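Grimusura desktop parts notes

README for the drive and case pages. Maintained by Zuleica Godoy.

Drive carrier
The carrier is black with a blue handle at the upper end and a smaller blue tab at the lower. It sits at the right side of the grey plastic cage.

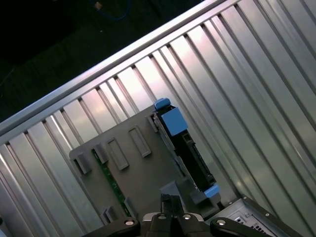 Seated drive
Check the handle colour first. Catalogue it under Yazzie, shelf 4, with the grey panel. Record the drive and panel as one entry.

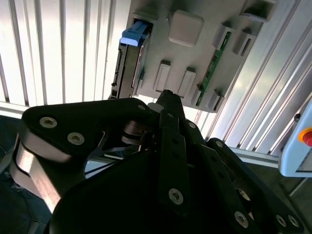
Open case
The motherboard is dark green, below a slotted silver metal rail. The front I/O bracket has its own entry, number 63.

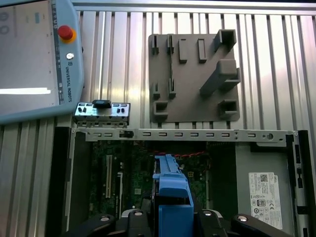 Page last changed: February

Send corrections to Zuleica at the Brostevley office. Please quote the entry number.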